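About Torkberg

Home | Software | Support | About us | Contact

Who we are

Torkberg writes software for robot arms that take things apart. We don't make arms, grippers or cameras. Our customers buy those from the people who do, and we supply the programs that tell the arm where the parts are, which one to go for next and how to get there without hitting the rest of the machine.

Most of our work is with computers and other electronics at the end of their first life. Recyclers and refurbishers want the processor, the memory, the drives and the power supply out in one piece, because a part that comes out whole can be tested and sold. A shredder is quicker, but a shredder only gives you metal and plastic.

We are based in Pestavham, on the first floor above a tile merchant, with the workshop at the back of the same building. There are 8 of us. Five write code for most of the week, two look after customer sites and one runs the office. All of us take a turn in the workshop, including the office manager, who has found more faults in the start-up screens than the rest of us put together.

How we started

Heloísa Marinho founded the company after several years writing motion software for packing lines. On a packing line every box is the same, and the hard part is speed. She wanted to work on a job where the item in front of the robot was different every time. A friend at a recycling yard showed her a cage of mixed desktop computers, no two of them opened in the same way, and asked whether an arm could be made to deal with it. The first answer was no. It took a year of evenings to get an arm to unlatch one model of power supply and lift it clear, and it did that slowly.

The company was registered with three people and one rented arm. We sold our first licence to the same yard. They are still a customer and they still ring up on a Friday afternoon.

What we make

Jultomer is the planner, and it is the product most people come to us for. It holds a description of each machine type as a set of parts and the order they can come out in. A cooler has to be off before the processor can be reached. A drive cage may have to swing out before a cable can be unplugged. Jultomer works out a sequence from those rules, checks it against what the camera reports, and changes it when something is missing or has already been removed. Used machines often arrive with half their parts gone, so the planner has to cope with gaps without stopping to ask a person.

Underneath the sequence it plans the actual movements. The inside of a computer case is a cramped place for an arm. There are folded edges, brackets, loose wires and plastic shrouds, and the gripper usually has only one sensible way in. Jultomer keeps a model of the case and of the arm, including the cable that runs down to the gripper, since we learned early on that the cable snags before anything else does. If it can't find a path with enough clearance it says so and moves to another part.

Ivanyshyn is the perception package. It takes pictures from a fixed camera and, if the customer has one, a second camera on the wrist, and it reports what it sees as positions with an error figure attached. We are strict about the error figure. A socket found to within a millimetre and a socket found to within a centimetre are two different things to the planner, and an earlier version that treated them alike bent a lot of pins. Ivanyshyn now ships with models for 136 kinds of desktop case and board, and customers can add their own using the labelling tool that comes with it.

Both packages run on an ordinary industrial PC next to the cell. Nothing needs to be sent off site. Several customers handle machines from banks and hospitals and would not have us in the building otherwise.

We also supply a set of smaller tools at no extra charge. There is a log viewer that plays back a job with the camera picture, the planned path and the measured forces side by side. There is a fixture checker that compares the position of the parts holder on the table with the drawing and warns you when someone has knocked it. And there is a command line program for editing part rules, which was written for our own use and looks like it. People seem to like it anyway.

How we work with customers

We start with your machines and your table. You send us a list of what comes through the door and, if you can, a pallet of typical stock. We open them by hand first and write down what we did. Only then do we write the rules.

After that we set up a copy of your cell in the workshop, or as close to it as we can get, and run each step on its own. A step has to succeed 100 times in a row before we put it in a release. If it fails on the ninety-seventh go, the count starts again at nought. This is tedious, and it is the main reason our releases come out when they do.

Installation on site normally takes three days. On the first day we calibrate the cameras and measure the table. On the second we run with a person at the stop button. On the third your own staff run it while we watch and keep our hands in our pockets. We leave a printed guide next to the cell as well as the online one.

Support is by telephone and email, in working hours, and it is answered by someone who works on the code. We don't have a ticket system with levels. If you send the log from the viewer we can usually replay the fault here the same day.

What we don't do

We are asked about laptops every week. Jultomer will plan for some of them, but glued batteries are a safety matter and we do not offer battery removal in any form. We also don't do monitors, and we don't write the safety functions of a cell. Those belong to whoever builds and certifies it, and we will turn down a job where that isn't settled.

We don't promise a number of machines per hour before we have seen the stock. Other firms will give you one. Ask them which models it was measured on.

The workshop

The workshop has welded benches we inherited from the previous tenant and a few slotted aluminium tables we bolt things to. Arms are hung above the tables so that they reach down into the case, which leaves the sides free for people. Beside each case we usually fix a printed plate with blocks and posts on it. The plates are redesigned often, and the old ones end up in a crate under the stairs.

Desktop towers are the bulk of what passes through. They are laid on their side with the panel off, and the test for the week is whatever part is giving trouble. For a good while it has been the processor socket. The arm can get to a point over the socket without much difficulty. Dealing with the load plate is harder, because the force needed to free it varies from one board to the next and the software has to tell a stiff lever from a blocked one using only what it feels at the gripper. We have two ways of doing this in testing. One waits for the force to level off, the other compares it with a stored curve for that socket type. The first is slower and has fewer surprises. The second needs a curve for every type, and nobody enjoys recording those.

Latched power supplies and drive trays are much easier and are in the standard release. So are memory modules, provided the clips are intact.

Visitors are welcome by arrangement. Please wear flat shoes. The stairs are steep and the tile merchant's lorry blocks the front entrance until mid-morning, so come in by the yard.

Working here

We are a small firm and don't recruit often. When we do, the post is listed on the contact page and nowhere else. We look for people who can program in C++ or Python and don't mind holding a screwdriver. A degree in robotics helps but two of our developers came from other trades, one from hospital radiography and one from game development. New starters spend their first fortnight taking computers apart by hand.

We take one student each summer on a paid placement. The last placement project was a check for cables lying across the part to be lifted, and it is now in Ivanyshyn as a normal option.

Finding us

Torkberg, The Back Building, Tannery Yard, Pestavham. The bus from the station stops at the end of the road. There is parking in the yard for two cars, three if everyone is polite. For sales and support please use the form on the contact page — it reaches all of us, and whoever is free picks it up.

Page last updated January 28, 2019

Comments are open on this page 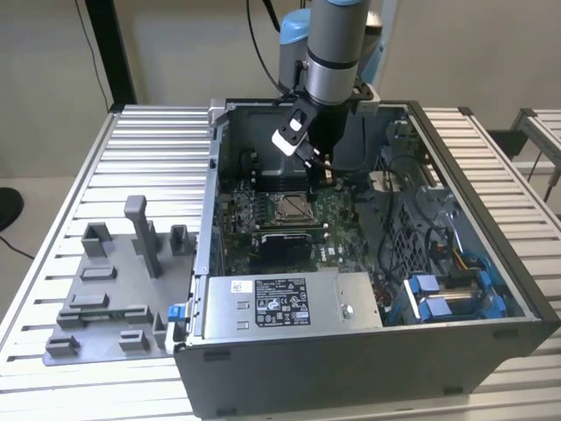

Jailson Fontes: We have been running Jultomer on our line since the spring and the part I would mention to anyone reading is the replay in the log viewer. We had one job that kept stopping at the same point and we were sure it was the camera. On playback the force was climbing well before the arm got to the part, so something was touching higher up, and it was our own hose clip. Could you say whether the waiting method for load plates will be in the next release as an option? We don't mind it being slow, as we run overnight. Also the rule editor still won't accept a part name with a space in it.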